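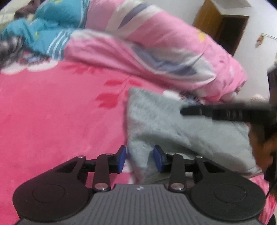 The bed, mid-sort. A pale blue-grey towel, fluffy side out, on top of everything with a pattern.

Reading time: 2 minutes

The Great Linen Reckoning

Every December I decide that the airing cupboard at Edley cannot go on as it is, and every December I empty it on to the bed to prove the point. The difficulty with this method is that the bed is then where I need to sleep, which gives the whole thing a deadline.

We moved into the house with 2 sets of sheets and a bath mat. I won't tell you what we have now, partly from shame and partly because I gave up the tally before lunch.

The rule this year was simple. Anything bright and soft could go on the bed, anything scratchy went straight into the bag for the dog rescue at Callmont, and anything with a sentimental claim had to be argued for out loud. My husband argued for a pillowcase for 15 minutes. It stayed.

On the towel: it is the plush kind that takes up the shelf space of three sensible ones and won't hold a fold for longer than it takes to turn your back. I have tried thirds. I have tried rolling, as they do in hotels with more staff than I have. It rises up in the middle like a badly pitched tent, and I've decided to let it.

As for the patterns, I like them loud. Plain white bedding belongs to people who don't eat toast in bed, and I wish them well.

Final score: one bag for Callmont, one shelf cleared, and the shelf full again by almost 20 past six. The cupboard door shuts if you lean on it.

Comments

Nevzat Karaca
Fold it in half lengthways first, then in thirds, then put something heavy on top. I use the iron.

Grigoris Stamatopoulos
What was on the pillowcase? You can't leave us there.

Osei
The dog rescue took all our old towels last winter and were very glad of them. Ring before you go, they shut for lunch.

Recent galleries

The Shed, Before
The Shed, Also Before
Andeck Seafront in the Rain
A Drawer Full of String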